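Fomberg Community Meals
Progress report to the Genda Fund
Period covered: the second half of the grant year

Summary

The lunch program is running five days a week at both sites, the Fomberg hall and the Nirnov Street annex. The move from disposable to washable dishes is finished at Fomberg and partly finished at Nirnov Street. Spending is within the approved budget except for plumbing, which is explained under Costs. We are asking for one change to the schedule and no additional money.

Meals served

We served just over 2000 lunches in October, our busiest month so far. Most of the growth came from Nirnov Street, where the after-school group now eats with us before going upstairs. Fomberg has held steady. Friday is still the slowest day at both sites, and we have cut the Friday cook from two main dishes to one. Leftovers dropped after that change and we have had very few complaints.

Deliveries to people who cannot leave home started later than planned. The van was in the shop for most of the first month and we did not want to promise a route we could not keep. The route now has 40 households on it. There is a short waiting list on the north side, where the stops are far apart and the food has to travel longer than we would like.

Dishes and serving

The original application set a goal of ending the use of foam trays. Fomberg stopped ordering them at the start of this period. Guests there now eat from white ceramic plates, and trash pickup has gone from three times a week to two.

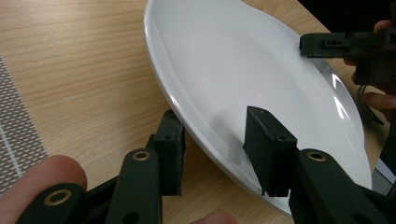
Nirnov Street

The annex still uses paper plates on busy days. The dishwasher there is a household model and cannot keep up with a full sitting. A commercial unit was ordered from Bhatt Kitchen Supply and delivered, but the drain line under the sink was too narrow and had to be replaced before it could be connected. The plumber finished that work last week. Installation is booked and we expect the machine to be in use before the next report.

The annex also passed its health inspection. The inspector asked for a second thermometer in the walk-in cooler and a lid on the mop bucket. Both were done the same day.

Staffing

We have four paid staff, the same as at the start of the grant. The part-time driver position was open for five weeks and is now filled. Two kitchen staff completed food safety training and one more is signed up for the next class. We still have trouble covering the early shift, which starts at 6:30 a.m. We have moved the bread delivery to later in the morning so that one person can open alone.

Costs

Food costs came in slightly under budget, mainly from buying rice, beans and onions in bulk with the Fomberg school kitchen. Fuel was over, but the savings on foam trays covered the difference.

The drain line at Nirnov Street cost $700 and was not in the budget. We paid for it out of the repairs line, which has enough left to cover the rest of the year unless something large breaks. The oven at Fomberg is old and the door does not always close tightly. We are getting a price on a new gasket.

Change requested

The agreement calls for a guest survey at both sites this quarter. We would like to hold the Nirnov Street survey until the dishwasher has been running for a month. The Fomberg survey will go ahead on time. The form is one page, in English and Spanish, and can be filled out at the table.

Next period

Connect the dishwasher and stop ordering paper plates at Nirnov Street.
Add a second delivery route on the north side, if the van can be shared with the food pantry in the afternoon.
Repair or replace the oven door gasket.
Send survey results from Fomberg along with the next financial statement.

Receipts for the plumbing work and the dishwasher are attached to the financial statement for this period.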